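Leave the Table Alone
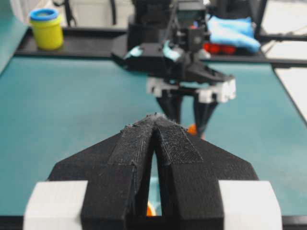
I have strong feelings about work tables, and the main one is that a table should have a mat on it and very little else. I know this makes me sound like somebody's strict aunt. I've made my peace with it!

My friend Marion Gillies is the other kind of person. She does bookbinding and small repairs in the back half of her place in Clultham, and her table is a landscape. There are hills. When she wants to cut something she pushes the nearest hill over with her forearm and works in the valley, and I'll admit (through my teeth) that her books are lovely. She says a clear table makes her feel like she's in a waiting room.

I spent 17 years working her way. I had a big old door on trestles in the Unine apartment, and everything I'd touched since spring was on it. I told myself I knew where it all was. I did know, too, in the sense that I knew it was on the door. Finding a bone folder could still take up the best part of an evening.

Then I got a mat. Plain teal, smooth, nothing fancy, and I'm convinced the color did half the work. A scrap of orange on blue-green practically shouts at you. Drop a brown button on a brown door and you'll meet it again when you move out. On the mat I see it right away, and once I've seen it I want to put it back where it lives. I didn't become tidy, I'm still a slob in the kitchen, but the mat gets cleared every night before I turn the lamp off. It takes me 2 songs.

Valdis Vasiliauskas, who taught the evening class I took in Flendwood, used to go further. He'd have us take everything off, wipe down, and bring back only the tool for the next step. The grumbling was tremendous. I grumbled with the rest of them and then went home and did it, and my corners got straighter that same week.

So when people ask me what to buy first, I say skip the 400-piece kit. Please! You'll use four things out of it and the box will squat on your table forever. Buy a mat in a color you don't own much of, as big as your table will take, and leave a bit of bare edge at the front for your coffee. Marion thinks the coffee belongs on the mat. We've stopped discussing it.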